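Bench notebook, November, started a bit after 2 in the afternoon

Picking up from where Callum left off in the book. His last line says "tidying chores next, start small", so small is where I've started. For whoever reads this after me (hello, Kamran), the question we keep circling is whether two arms on a rail can do the sort of picking-up that any of us would do with one hand while talking on the phone. Putting the odds and ends away after a craft table. Clearing the bits off a kitchen counter. The jobs that never get a name because they take a person ten seconds.

Bülent Başaran came by before lunch and we had a good long natter about it, most of it off topic, but he said one thing I want to keep. He reckons we've all been a bit dazzled by big chores like laundry and dishes, and that the real test of a household machine is the leftovers: the ball under the chair, the crumb beside the plate, the loop of something soft that won't sit still. I think he's right, and I told him so, and he was very pleased with himself and ate two of my biscuits.

So, small things on the marble-patterned top. There's a lavender ball, a pink disc, and some little bits that are much nearer crumb size. Everything within comfortable reach of both arms.

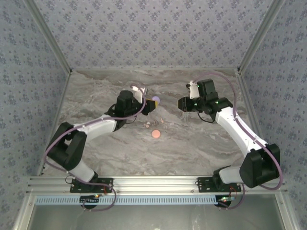 Both arms in over the middle, disc between them and the ball tucked in by the left gripper.

A few things I've been chewing on while sitting here with my tea.

The ball is the friendly one. It's a shape the planner likes, and you can come at it from any side. If this were the whole chore I'd be writing a much more cheerful page. My running tally for round objects, going back to when we changed the finger pads, stands at 2,066 tries, and I've stopped worrying over them the way I used to.

The disc is another matter. Flat things on flat tops are miserable for a two-finger gripper, and they're miserable for me too if I've just cut my nails. A person slides a coin to the edge of the table and lets it tip into their palm. I'd love to see us try something like that, with one arm nudging and the other waiting. Terence Sugden wrote up a nudging routine for the Fernlow job, and I've asked him to dig it out. (Terence Nuttall, if you're reading, it's the other Terence I'm after, though you're welcome to help!)

Then there are the little rings. They're about the most awkward thing in the box, and I've grown rather fond of them. They're peachy in colour with a dark middle, and one has what looks like a thin tail, so a gripper that aims for the centre may find itself closing on a hole. From the wrist view the colour stands out well enough against the stone, even with all that brown veining wandering across the far side. I had half expected the veins to confuse the segmentation and I'd like somebody to check that properly on the Anell build before we get too comfortable. Of the 3,561 labelled wrist stills we have on the drive, hardly any are on a surface this busy.

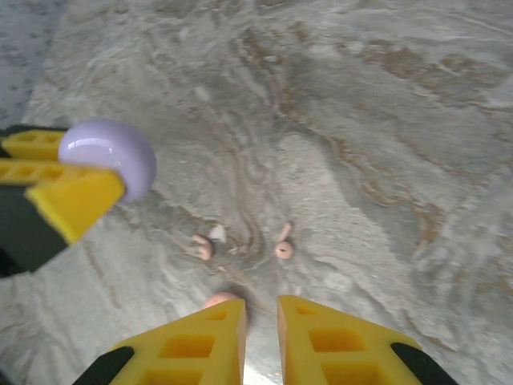
Where I think we are with chores

Kamran asked me at the kettle to give him a straight answer for the Perkix people, who want to know if they can promise their customers a tidy-up feature. I said I'd write it down here first and see if I still agreed with it tomorrow.

Firm, roundish things bigger than a grape: yes, I'd put my name to it, at a pace that would drive my mother up the wall. Flat things: sometimes, with help from a second arm. Crumbs: no, and I don't think fingers are the answer. You'd want a brush or a bit of suction, and a person reaches for a damp cloth without a moment's thought. The choosing of the cloth is the clever part, and we haven't got anywhere near that.

What does please me is having two arms sharing the work. Bringing both grippers in close over the centre used to make me hold my breath, and Callum still stands with his hand by the stop button (quite right too, please carry on). A person passes things from one hand to the other all day long, to turn a jar lid or get a better hold of a peg, and I'd call that a chore skill just as much as wiping or folding.
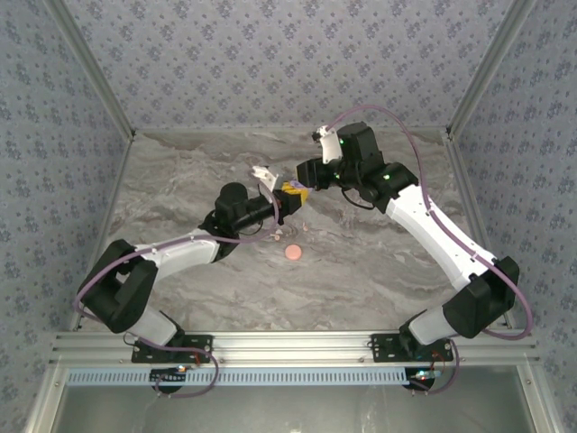

Grippers almost touching over the centre, small yellow piece with a purple edge between them. Disc and two pink crumbs on the top below.

Odds and ends so I don't forget them:

Cable loops. Both arms have a fair bit of slack. I'd like to try a shorter loop on the right, which arcs up very high, but only once we've got a spare in the drawer. Arumugam quoted us 195 for the pair and I haven't said yes.

Lighting. I'd like a go with the lamps turned down. Real kitchens are gloomy at teatime, and the ball's shiny enough that I'd like to know what happens when the highlight moves.

Run numbering. I've begun this lot at 652 to keep clear of Callum's. Please don't fill in the gap, I know it looks untidy.

Bülent wants to bring in a tin of mixed buttons from home for the next go. I've said yes, provided he sorts them back into the tin himself afterwards. Kettle's on again, and I'll write up the nudging routine once Terence S. has found his notes.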